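Küche ohne Wasserschaden
Zu Besuch bei den Leuten, die Robotern das Planen beibringen

Ich bin ja jemand, der beim Geschirrspüler grundsätzlich zu viel nachdenkt. Tassen oben, Schüsseln schräg, und wehe, jemand räumt hinter mir um! Insofern war ich bei Nestmont genau richtig. Die Firma schreibt Planungssoftware für Haushaltsroboter, und am ersten Vormittag durfte ich einfach danebensitzen und zuschauen, wie Tegan Ruawai einen Fehler sucht.

Tegan leitet das Team für Bewegungsplanung und redet schneller, als ich mitschreiben kann. Ihr Werkzeug heißt Droteo, das ist der Planer, der aus einem Satz wie »Hol die Tasse aus der Spülmaschine« eine Kette von Armbewegungen macht. Über Nacht hatte er 600 Durchläufe in der Simulation absolviert, davon 45 abgebrochen, und fast alle an derselben Stelle: beim Übergang von der Spülmaschine zur Spüle.

»Guck, der will immer unter der Arbeitsplatte durch«, sagte sie und ließ einen der Abbrüche noch mal laufen. Der Planer rechnet den kürzesten Weg aus, und der kürzeste Weg führt nun mal knapp an der Kante vorbei. Ich fand das erst mal sympathisch (ich stoße mir da auch ständig den Ellbogen). Für den Planer ist es eine Katastrophe, weil er dann 40 Millisekunden vor dem Kontakt abbricht und die ganze Kette neu aufbaut.

Und dann die Sache mit dem Glas! Eine Tür, durch die man hindurchsehen kann, ist für die Wahrnehmung eine Gemeinheit: Die Tasse ist da, der Weg dorthin sieht frei aus, und trotzdem ist etwas dazwischen. Kwadwo Sarpong, der die Wahrnehmung betreut, hat dafür eine eigene Regel geschrieben. Erkennt das System einen Gegenstand hinter einer spiegelnden Fläche, gilt er als gesehen, aber als nicht erreichbar, bis die Tür als offen gemeldet ist. Klingt banal, hat ihn aber den halben April gekostet.

Gegen Mittag drehte Tegan am Sicherheitsabstand, erst 16 Millimeter, dann doch wieder weniger, und startete neu. Ich hatte inzwischen drei Kaffee getrunken und eine Meinung zu Kostenfunktionen entwickelt, die ich vorher nicht hatte. Kwadwo wollte lieber einen Zwischenpunkt vor den Unterschränken setzen, Tegan hält Zwischenpunkte für Schummelei. Das haben die beiden offenbar schon öfter diskutiert. Probiert wurde am Ende beides, in der Marmorküche mit dem schwarzen Becken, die ich am Nachmittag vermutlich besser kannte als meine eigene.
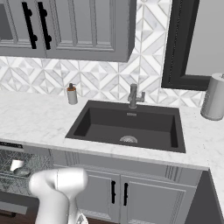

Von der Simulation nach Lerkport

Am nächsten Morgen ging es mit dem Zug weiter nach Lerkport, wo Nestmont eine echte Testküche betreibt. Auf Tegans Laptop lief da schon die nächste Runde Durchläufe, und sie wollte bis zur Ankunft nicht gestört werden.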